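Chapter 6
Comparing Hand-Held Grippers

What this chapter covers

6.1 Why compare grippers at all
6.2 Choosing the objects
6.3 Jaw shape and finger length
6.4 Cameras and markers
6.5 Scoring a trial
6.6 Writing up the results

Before you start, you should have read Chapter 5, on mounting cameras, and finished the calibration exercise at the end of it. You will need the calibration values again in Section 6.4.

A gripper that works well on one bench can do poorly on the next. The cause is often small. The jaw opens a little less than the catalog says, or the camera sits too low to show the far fingertip, or the grip is tiring after twenty minutes and the operator starts to rush. None of this appears on a data sheet. You find it by trying the tool on ordinary objects, many times, and writing down what happened.

The running case in this chapter is a comparison made at the Guvach training center in March. Three hand-held grippers were tried: the Mengate, the Pomare, and a shop-built tool that the staff called the Zostico. All three carry a camera that looks out over the jaws, and all three are moved by a person. The recordings are used later to teach an arm the same motions, so a poor view during the trial becomes a poor lesson for the arm.

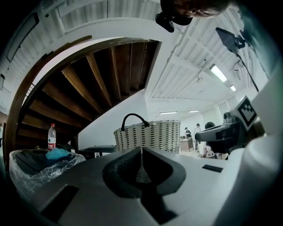 Reading time: 9 minutes

Look first at how much of the view the tool itself takes up. The light gray body fills the lower half, and the dark gray U-shaped jaw opening sits in the center of it. A woven basket with a curved handle stands directly behind, and only a sliver of the weave shows through the opening. This is a common trade. A camera set close to the jaws gives good detail at the point of contact, but the operator and the learning software both lose part of the object just before it is touched.

The second thing to check is the marker. The black-and-white square toward the right is a fiducial marker, and it stands upright at the tip of a second gripper arm. Software can use a marker of this kind to work out where one part is relative to the camera, provided that the whole square stays in view. In Section 6.4 you will measure how far each tool can turn before its marker is lost.

The room matters too. A trial room with a staircase, ceiling lights, and people in the background is harder on a tracking system than a plain wall. Some laboratories hang a curtain behind the bench. We advise against it for comparison work. If the finished system has to run in a busy room, test in a busy room — and use the same one for every gripper.

Each tool at Guvach was given 100 trials, with a limit of 60 seconds for each trial. A trial was scored as a success only if the object was lifted, held, and set down inside the marked area. Dropped objects were scored as failures even when the operator recovered them in time. The Pomare log came back with 109 entries, and the extra nine turned out to be practice runs that had been saved with the rest. They were removed before scoring. Section 6.5 explains how to label practice runs so that this does not happen to you.

Keep a notebook beside the bench. For each trial, record the tool, the object, the result, and one short remark. "Handle slipped off left finger" is a useful remark. "Bad grip" is not much use a week later.

Key terms for this chapter: jaw opening, stroke, fiducial marker, field of view, occlusion, trial, success rate.

6.1 Why compare grippers at all

Most buyers begin with payload and price. Both are easy to look up, and both are worth knowing, but neither one tells you how the tool will behave on a curved handle or a soft cloth. A comparison starts with the task. Write down the objects to be handled and the motions to be made, and only then decide which grippers belong in the test.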